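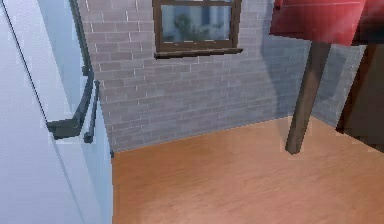 Karkgate Motor Club – Home Workshop Section

Storing and using car paint, filler and masking materials at home

These notes cover materials used for small body repairs: stone chips, short scratches, a scuffed bumper corner. They don't cover full panel resprays, which need extraction and an air-fed mask.

Temperature

Most one-part touch-up paint keeps best between 50 and 77 °F. Below freezing, solvent paint thickens and water-based paint separates, usually for good. An unheated garage in December will do both. Move cans to an indoor cupboard, away from the furnace and water heater, and stand them on a shelf. A concrete floor rusts the bottom rim.

Before spraying, let the can and the panel reach the same temperature. Bring the can into the work area the evening before. A cold can spits and lays down a coarse coat that dries rough. Don't warm a can on a radiator or with a heat gun. If it must be warmed, stand it in lukewarm water for ten minutes and dry it fully, including under the rim of the cap.

Relative humidity matters more than most people allow for. Above 70 percent, lacquer can bloom – a milky haze that forms as moisture condenses into the wet film. Light bloom sometimes clears with a thin mist coat on a drier day. Heavy bloom has to be sanded back.

Aerosols

Shake for two full minutes after the ball comes free. Metallics need longer, and need another shake between coats. Spray a test card first, let it dry, and compare it with the panel in daylight. Metallic colors shift with distance and with the weight of the coat, so make the test pass at the same distance you plan to use on the car.

After use, turn the can upside down and spray until only propellant comes out. If the nozzle is already blocked, pull it off and soak it in thinner. Don't push a pin into the valve on the can itself.

Two-part clear coat in a can has a pot life once the pin at the base is struck. The label gives the figure. Write the time on the can with a marker. Past that time it should not be used, even if it still sprays.

Body filler

Tins of polyester filler are stored lid down for a few days in each month of storage, which keeps the resin from collecting at the top. Stir before taking any out. Return nothing to the tin that has touched hardener.

Hardener is usually added at 2 percent by weight. A small kitchen scale reading in grams is adequate, provided it never goes back to the kitchen. For a 40 g batch this is less than a gram, and many scales will not resolve it. Mix a larger batch or go by the color chart on the tin. Too much hardener leaves peroxide in the filler, and it can stain through light colors later.

Mix on a flat plastic board. Cardboard draws resin out of the mix and sheds fibers into it. Fold and press with the spreader; stirring in circles traps air, which shows up as pinholes at the sanding stage.

Masking

Use automotive tape on any edge that matters. Household tape leaves adhesive on trim and lets solvent creep under. Pull tape off while the final coat is tacky, back over itself at a low angle. Newspaper is acceptable for a few light coats of primer. For color, use masking paper – the ink on newsprint can transfer.

Keep rolls in a sealed bag with the flat side down. A roll left on its edge picks up grit and carries it straight to the paint line.

Sanding

Feather chips with 400 grit, then 600 before primer. Sand primer with 800 wet. Clear coat can be flatted with 2000 and then polished, but only after it has cured for the time stated on the label. Soak wet-and-dry paper for 15 minutes before use and add one drop of dish soap to the water. Change the water when it clouds.

Labels and records

Write the paint code, the date opened and the panel it was used on across the shoulder of each can, and cover it with clear tape. Solvent wipes off marker in seconds. Paint of the same code from two batches can differ, so buy enough for the whole job at one time.

Disposal

Part-full cans and thinner go to the county hazardous waste drop-off. Mixed filler that has set hard can go in household trash. Lay solvent rags flat outdoors to dry before disposal. Rags used with oil-based products should be kept in water in a lidded metal can, as they can self-heat when bunched.

Recent in Home Workshop
Choosing a torque wrench for wheel nuts
Trickle chargers and stored batteries
Removing road tar without marking clear coat
6 checks before buying secondhand axle stands
Draining a small compressor tank
Door seals: cleaning and lubrication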